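Garden Club Junior
Home / Young Growers / What Happens Underground

Why Does a Worm Bother?

If you dig a hole in a yard, any yard, you will most likely meet a worm. It will not be pleased to see you. You have just removed its ceiling.

People who own lawns spend a lot of money on them. They buy seed, they buy bags of stuff that smells like a barn, they buy a machine with spikes on it to poke holes in the ground. Meanwhile the worms have been doing most of those jobs for free, in the dark, without a single day off, and what they usually get in return is stepped on.

So let's give them a few minutes of attention.

What a worm is

A worm is a tube. Food goes in one end and comes out the other, and nearly everything in between is there to help with that. It has no legs, no ears, no teeth and no lungs. It breathes through its skin, and for that to work the skin has to stay damp. A worm lying on a hot sidewalk is in real trouble, and it would be kind of you to pick it up (gently, with wet fingers) and put it on some soil in the shade.

It has no eyes either, but it can tell light from dark. It prefers dark. Light means the surface, and the surface means robins.

Look closely at a worm and you'll see that its body is made of rings. Most of those rings have tiny stiff bristles on them, too small to notice unless you run a finger along the underside. The bristles grip the sides of the burrow. If you have ever watched a robin lean back and haul on a worm like somebody starting an old lawn mower, the bristles are the reason it takes so long.

How to eat your way through a yard

There are two ways to make a tunnel. One is to push the soil out of the way. The other is to eat it. Worms do both, depending on how hard the ground is, and they don't seem to mind which.

What a worm is after is the good stuff mixed in with the dirt: bits of dead leaf, old roots, and the tiny living things too small to see that are busy rotting all of the above. It has no teeth to chew with, so it swallows grit and grinds its dinner in a strong muscle called a gizzard. Chickens have one too. You do not, and you should go on chewing.

When the worm has finished, what's left comes out the back. Grown-ups who sell it in bags call this "castings," a polite word for worm poop. You've probably seen it on a lawn in the early morning, in little squiggly piles that look as if somebody has been icing a cake with mud. Some lawn owners get very upset about those piles. Grass doesn't. Castings are full of things that plants can use, already broken down small enough for roots to take in.

Holes are good

It sounds wrong that a lawn should be full of holes. But think about what roots need. They need water, and they need air, and in a patch of ground that has been squashed flat by soccer games they have a hard time getting either one. Rain lands on squashed soil and sits there in a puddle looking at you.

Worm tunnels let the rain go down and let the air follow it. Roots use the tunnels as well. A root growing through hard soil has to shove its way along, and if there happens to be a nice ready-made hallway, lined with plant food, it will take the hallway.

Some worms live right up in the dead leaves and hardly dig at all. Some live in the top layer of the soil and wander sideways. And some make deep tunnels that go straight down, and come up at night to grab a leaf and drag it back home, the way you might take a sandwich to your room when you've been told to eat it at the table.
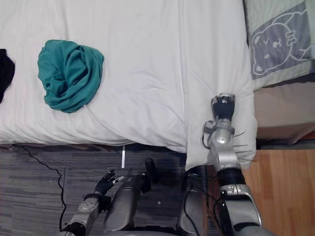
Aleksandra Wysocka wrote to us after we ran a shorter version of this page: "My son is eight and he wants to know if it's true that you get two worms when you cut one in half. I said no. He says a boy at school has done it. Please settle this before he goes out with the trowel."

No, you don't. You get one hurt worm, or none. If a worm loses a small piece off its tail end, it may heal and even grow some of that piece back. The tail piece does not grow a head and go off to start a new life. The boy at school saw two halves wiggling, and they do wiggle for a bit, but that is a different thing. Please leave the trowel in the shed.

Where do they go in winter?

By December, in places where the ground freezes, the worms near the top have to do something about it. Many of them go deeper, below the frozen part. Some curl up in a tight ball in a small chamber, coated in slime, and wait. It doesn't sound like much of a vacation, but they do the same thing in a very dry summer, so it must suit them.

Other kinds don't make it through the cold at all. Their eggs do, tucked inside little cases called cocoons that look like tiny lemons. When the ground warms up, out come new worms, each one thin as a thread and already hungry.

Are worms always good news?

Mostly, in a garden. But I'd be leaving something out if I stopped there. In some northern forests of North America there were no earthworms for thousands of years, and the trees and wildflowers got used to growing in a thick, slow blanket of old leaves. When worms from other parts of the world arrived, they ate the blanket. Some of the plants there are now having a bad time.

So if you have leftover worms from a fishing trip, don't tip them out in the woods as a treat for the woods. Take them home, or put them in the trash in a closed container.

Try it: a worm window

You will need a big clear jar, some garden soil, some sand, a few dead leaves, a sheet of dark paper and a grown-up who does not shriek.

Put a layer of damp soil in the jar, then a thin layer of sand, then soil, then sand, until it is nearly full. Lay the leaves on top. Add four or five worms and sprinkle on a little water, enough to make it damp. Worms need air, so cover the top with a piece of cloth and a rubber band. Wrap the dark paper around the outside and stand the jar somewhere cool.

Leave it for 24 hours. This is the hard part. Then take the paper off and look at the stripes.

They'll be a bit messier than you left them. Put the paper back and keep checking every day for a week or so, adding a few drops of water if the soil looks dry. The leaves will start to go missing from the top, and the stripes will smear and swirl until you can't say where one ends and the next begins. Draw what you see each day if you like drawing.

When you are done, let the worms go in the same spot where you found them, in the evening, and cover them with some leaves. They won't thank you.

Words to know

Burrow: a tunnel an animal makes to live in.
Bristles: short stiff hairs.
Castings: see above. You remember.
Cocoon: the little case that holds a worm's eggs.
Gizzard: a muscle that grinds up food.

Next in Young Growers: Why Moss Likes Your Side of the Fence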